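Monday, May 13, 2024

**Glaze bench, Ollemley. Kiln 2 unloaded 8.15.**

Opened the kiln with the usual optimism and shut it again to have a cup of tea first. The tin white has crawled on every tile from the middle shelf. Top shelf fine, bottom shelf fine, middle shelf looks like a map of Norway. Bare clay showing through in long inlets, with the glaze rolled back into fat lips on either side.

This is batch 3294, the one I wrote up on Friday as "promising". I have left that word in the book as a warning to others.

What went in, so it's written down somewhere other than the back of my hand:

- Body: the buff earthenware, second bag, biscuit fired with the last lot
- Glaze: tin white to the Esteves recipe, sieved twice
- Applied by pouring, one coat, left overnight
- Top shelf poured by me, middle shelf by Hậu, bottom shelf by me again

Before anyone draws conclusions from that last line, I watched Hậu pour and his hand is steadier than mine. His coats were a touch thicker, if anything, and more even. I measured three of his spoiled tiles with the needle gauge at the places where the glaze had stayed put, and they are within a hair of my good ones. So it isn't the pouring, which is a pity, as that would have been cheap to fix.

Jennylyn's theory is dust. The middle shelf tiles spent the weekend on the rack next to the door, where she was rubbing down the plaster moulds on Friday afternoon, and she was decent enough to bring this up herself. I wiped a leftover biscuit tile from the same rack with a damp black cloth and the cloth came away grey. Not proof, but I have hanged glazes on less.

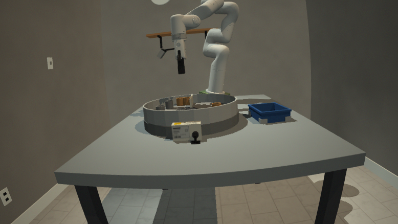 The second suspect is the recipe. Esteves gives the clay content as "a good handful", and his handful was evidently measured after a lifetime of lifting kiln shelves. Liette has the typed copy of the 1920 works notebook, where the same glaze turns up with proper weights, and the clay in it is well under what we have been using. Too much raw clay means too much shrinkage as it dries, the coat cracks, and once it melts it pulls back along the cracks. I did see fine cracks on Friday. I wrote "slight crazing before firing, charming". Past me is no help at all.

Against the recipe theory: top and bottom shelves had the same bucket and came out lovely. Unless the dust and the clay need each other, in which case Jennylyn and Liette are both right and I shall have to be gracious twice in one day.

Filipa rang at eleven about the hearth tiles for the Mitell job. She would like to know whether July still holds. I said it did, in the voice I keep for dentists. She then asked if the surface could be "a bit more lively", so I have put two of the Norway tiles in a box for her, in case this is what she means. If she likes them I will deny ever having called it a fault, and we'll have the much harder job of doing it again on purpose.

**Next firing, laid out so that it tells me something:**

| Set | Glaze | Biscuit |
|---|---|---|
| A | Esteves, as now | wiped with damp sponge |
| B | Esteves, as now | left on door rack, not wiped |
| C | 1920 weights | wiped |
| D | 1920 weights | left on door rack, not wiped |

Each set gets split over all three shelves. I ought to have done this last time, and Hélder told me so last time, and he has been good enough to mention it only once today. He is also weighing the clay for C and D, because his scales agree with themselves from one day to the next.

Mark the backs in iron oxide. NOT pencil. Pencil burns off, as we learned with the green series, all of which is now anonymous.

Slow the first part of the climb by 30 minutes in case damp has a hand in it. That's a third variable, I know. It applies to everything equally, so I've decided it doesn't count.

Other bits:

Stovavero invoice for the new elements came and is in the drawer under the paid ones. It is not paid.

The fine sieve has a hole near the rim, small but real. Filled with epoxy for now, so pour down the middle.

Sponge bucket needs changing. Whoever left the brush in it, the brush has passed on.

3.40: C and D mixed. The 1920 version is thinner in the bucket and slower to settle, with a faint cream cast. Poured one trial tile and no cracks as it dried. I am not writing down what I think of it.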